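Search this site Go
Home Opinion Town Letters Archive Contact

Put the shoe shelf where people take their shoes off

11 April 2019

Most houses in Groluddale have a shoe problem, and I think it comes from buying the wrong furniture. We buy closed cabinets. They look fine in the store and they look fine in the hallway for a week or so. Then the shoes come back out and stay on the floor, because opening a door and bending down to fit a boot into a slot is more work than anyone wants at six in the evening.

I had one of those cabinets for years. It cost 200 dollars and held fewer pairs than the box said, unless everyone in the family wore the same size. My winter boots never went in it. Last September I took it to the thrift store in Tomport and put up two plain open shelves in its place.

My argument is that a shoe shelf should be open, low and wide, and it should be a color you can see. Bright paint is practical. Dark shoes vanish on a dark shelf, and most shoes people wear to work are dark. On a yellow board you can tell from across the room which pair is missing. You can see the dirt too, and you wipe it off before it gets ground in.
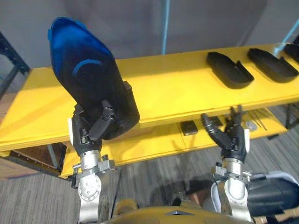

Dark shapes on bright yellow: a two-tier shelf with black soles in a row.

Two levels is enough. I have seen racks with five and six, and the top ones end up holding mail and gloves while the bottom one is packed so tight that you pull out one shoe and get three. With two, everything can be reached. Leave more space between them than you think you need. A high-top sneaker is taller than you remember, and if it has to be laid on its side it takes up the room of two.

I would also turn the shoes at the same angle. It sounds fussy. But a slight slant lets a long shoe fit on a shelf that is a little too shallow, and it makes the row easy to keep because every new pair has something to line up with. Children will copy a row. They won't copy a pile.

The usual objection is that open shelves look messy and guests see them. Guests see the heap by the door now. The other objection is smell, and a closed cabinet makes that worse. Shoes need air after a day on your feet.

There is a money side. The hall cabinet in the Pliteton showroom this spring was 616 dollars before delivery. Mine came to a board cut in half, four brackets and a can of enamel. I sanded between coats and let it harden for a week before putting anything on it. Skip that week and the soles will stick and lift the paint.

I don't think everyone needs to own fewer shoes. That is a different column and plenty of people have written it. Keep the shoes you wear where you can see them, and put the rest in a closet.

Comments

hallway_2780: We did this with an old bookcase cut down. Two shelves is right. The third one filled up with dog leashes.

James: Disagree about the paint. Enamel chips at the front edge where the heels hit. I put a strip of rubber mat down and it has held up fine.

Pliteton renter: What about those of us who can't drill? A freestanding one slides around on tile.

bootsfirst: Felt pads made mine slide more. Try the rubber kind.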